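Salix Folding Table: Three Months of Use

January
By Latrice Okafor

I bought the Salix to replace a card table that had started to sag. It is sold as a kitchen and craft table for small apartments. I eat on it, sort mail on it and cut fabric on it, and it gets folded up when my sister's family stays over.

Setup was simple. The legs swing out and lock with a click, and the locks have not slipped. The instructions are one sheet with no words, and step four is drawn backward. The box says the table holds 162 pounds. I have never come close to that, but a sewing machine and a full stack of books did not make it bow.

The top wipes clean with dish soap. Turmeric left a faint mark that took two tries with baking soda. Hot pans need a trivet. I put one down without thinking and there is now a dull ring near one corner.

My main complaint is the feet. The caps are thin, and one split after 24 days on a tile floor. Salix mailed a replacement set free, but it took two weeks. The Rotari table my neighbor Tarek has comes with thicker caps and costs $100 more. It is also heavier, and I would not want to carry it up stairs.

I would buy the Salix again at the sale price. At full price, look at both.
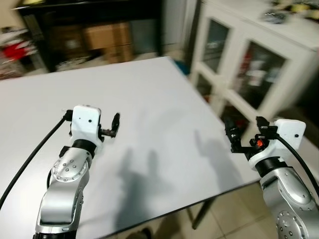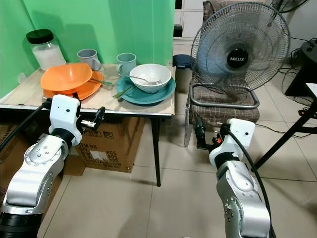
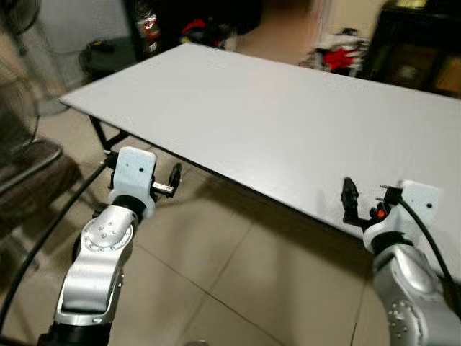
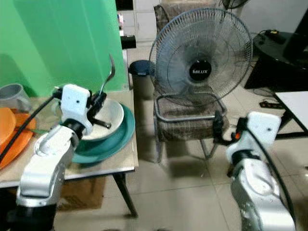
Latrice Okafor

Last updated: January
Contact | Copyright Latrice Okafor | Back to top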